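5/18/22, workshop notebook, Trundstead bench

Came in early with the windows open and got a good two hours in before the phone started, so this will be a longer entry than usual. Bernadette, if you are reading over the weekend, your questions from last time are answered further down, I promise.

Natural dye work, continuing with the onion skins. I finally used up the big paper sack from the Ashby market people (bless them, they had been saving skins since winter) and the bath came out much stronger than the last one. I soaked 390 grams of dry skins overnight in the enamel pot, brought them up slowly, held them just under a simmer for an hour and then let the whole thing sit with the lid on while I had lunch. The smell is not for everyone. I have grown fond of it, but the front room did ask me to shut the door.

The wool was the Gredmont two-ply, scoured the day before, alum at 10 percent of the dry weight with a little cream of tartar. I weighed the skeins together at 477 grams. Looking back at the April pages I see I never wrote down whether the alum went in before or after the water was warm, and I would dearly like to go back and shake myself. For the record: this time it went in dissolved, into lukewarm water, and the wool went in after that.

First skein came out a deep gold, nearly orange on the tips. Second skein, same pot straight after, a softer straw yellow that I like better. The third I dipped in the iron bath for only a couple of minutes and it turned a lovely mossy green, with one pale band where the tie was too tight. Must tie looser! I say this every spring.
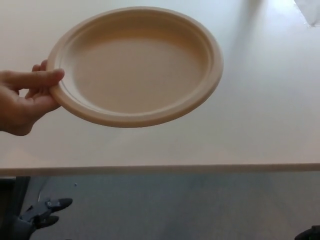

Plain plate, molded fiber, light tan. Nothing on it.

On to the walnut hulls. There is still half a bucket in the shed and I would rather use them this month than watch them go moldy again. Hulls need no alum, so that pot can go on by itself while the mordanted wool is drying. I want to try a short dip and a long one from the same batch and see if the long one is really any darker, or if I have only been telling myself so for years.

Bernadette's questions, then. Yes, the Koserance linen takes the onion color, but it is a thin, polite sort of yellow next to the wool. I think it wants a tannin step first, oak gall or even strong black tea, and I have put a few strips aside to try both. And no, I have not done the light test yet. The cards are wound and labeled, and they need to go in the south window with half of each one covered. Please don't move them once they are up, even if they look untidy, and I know they will.

Shade book: the straw yellow goes in as 1073, right after the marigold. The gold and the green can wait until they have been washed again, as the gold was still giving a bit of color into the rinse water when I hung it.

Leftover onion bath is in the lidded pail under the sink. Good for one more weak skein, I'd think, or somebody's old pillowcase if you have one you're tired of.

We are low on alum and on the soft cotton string.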